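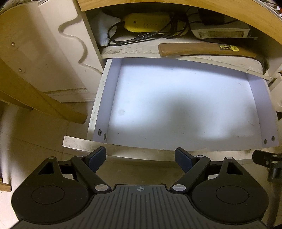 Wanting Wei wrote under the last post that I'd get further by buying a motorized drawer slide and leaving arms and grippers out of it. A drawer only wants to go in and out, she says, so put the motor on the drawer.

She's right about the drawer. I priced it. A slide with a motor and an end stop is less money than the wrist joint alone on what I'm building, and it would work the first evening. If what I wanted was a drawer that opened by itself I would have stopped in June.

What I wanted was to find out whether the claim in the Skelik build notes holds up in a normal workshop. The claim goes like this: you carry a gripper around by hand, do ordinary jobs with it, record what the gripper sees, and later an arm with the same gripper on the end learns to do those jobs. The notes make it sound like teaching a dog to sit. The demonstration clip has a very clean kitchen in it. My test drawer has scuffs along the front edge and grime on the rim, and I have not cleaned it for the occasion and don't plan to.

Where the build stands, 29/03/2021.

The hand-held part is finished, or as finished as it's going to be before I start arguing with the arm. Two fingers that come in toward each other, a flat pad on the end of each, round pivots in the linkages. The printed instructions say to ream the pivot holes after printing. I skipped that on the first set and got fingers that closed in jerks, like a gate with a bad hinge. I reamed the second set and they were fine. So that instruction is good, and I'll say so, having been rude about several others.

The pads are the dark blue ones. I tried the soft clear ones that Haslinger sells first and they picked up sawdust within an hour and stopped gripping anything. You can wash them. I washed them a lot. The blue ones are stiffer and don't grip as well when new, but they're the same on the tenth pull as on the first, and I'd take that trade every time. If you are recording a couple hundred pulls you want the pad to behave the same way through all of them, or you're teaching the machine about your dirty pads.

I did 200 pulls of that drawer over a week. Open, pause, close, reset. My wrist hurt by the end, in a spot I didn't know could hurt. The notes suggest 500 "for good coverage," with no explanation of what it covers or how they picked the number. I asked on the Skelik forum and got a thumbs up from somebody and a link back to the page I was asking about.

Things I learned from doing the pulls, before any robot was involved:

This is a bad drawer for two fingers. It has no knob, just a long board across the front, and you can't pinch a board that wide from either end. What you can do is hook one finger over the top rim and drag. I did that without thinking for most of the first day and only noticed when I watched the recordings. So the gripper was being used as a stick. Whether an arm can be a stick as neatly as a person can, I doubt. When I pull at an angle and the drawer binds, I feel it and straighten up. There is no sensor in this gripper that feels anything. The recording shows a drawer that slowed down and a hand that corrected for no visible reason.

The lighting matters more than I'd like. With the work light on, the floor of the drawer goes nearly blank in the middle. I can look at that and know it's the bottom of a drawer. I'm less sure a small model trained on my recordings knows anything of the kind. I've now got some pulls with the lamp on and some with it off, and I expect this to be one of those cases where it learns "lamp on means open drawer."

A shelf with stuff on it is harder than a bare shelf. There's a tool-shaped hole in my theory here, so let me back up. I had assumed the clutter over the drawer wouldn't matter, as I never touch it during a pull. But it moves between sessions. Cables get shoved, a rag goes in the corner, somebody borrows a tool and puts it back a different way around. Qiuyue Shen says that's good for me, that variety in the background is what stops the model from memorizing the shelf. She may be right. She has trained more of these things than I have, which would be true if she'd trained one. But I notice that everyone who tells me mess is good data has a tidy demo video.

Now the arm. It's the Kistora kit, the small one, and it cost me 623 dollars with shipping, which I had told my household would be "maybe four hundred." The base is clamped to a bench end. Five of the six joints are decent. The sixth has play in it you can see from across the room. I wrote to Kistora and they sent a replacement gear that has the same play. I wrote again and they said it was within tolerance. I'm sure it is. It's their tolerance.

With that joint the fingertip wanders by more than the thickness of the drawer rim, so the hook move is going to be luck. I can shim it. I've tried brass shim and a strip cut from a soda can, and the soda can is better, which annoyed me after paying for the brass.

First training run finished overnight on the old desktop. I played it back with the arm well away from the drawer, just to see the motion, and it did something that looked a bit like a pull. It also did it when I showed it a closed cardboard box, a chair, and the wall. I'm not calling that a result. A friend in the Fovavdale shop saw the clip and said "wow, it's learning," and I think this is how most of those videos get made.

What I haven't done yet, and what I'd want to see before I believed a word of this from someone else:

Run it on the real drawer with the arm's power limited, enough attempts to mean something, and write down every one including the dumb ones.

Run it with the lamp moved.

Run it on a second drawer it has never seen. I have one in mind. It sticks.

Compare it with a fixed motion I program by hand in an evening, no learning at all. I'd like people who post about these builds to do this one. My guess is the fixed motion wins on this drawer and loses on the second one, and if it wins on both then I've spent a lot of evenings with a sore wrist to end up agreeing with Wanting.

A few smaller notes for anyone building the same gripper. The ridged plate between the two round parts at the base is where your thumb ends up wanting to rest, so sand the print there. Don't glue the pads until you have checked that they meet flat when closed — mine were off and I had to pry one back up with a chisel. Buy spare pivots. The file for the left arm in the download is a mirrored copy of the right one and the holes come out slightly small, so either scale them or plan on extra reaming. I reported this and it was marked as fixed. I downloaded it again last night and it isn't.

Wanting has offered me the motorized slide she took out of her own cabinet. I asked why she took it out. She says it opened whenever the fridge kicked on.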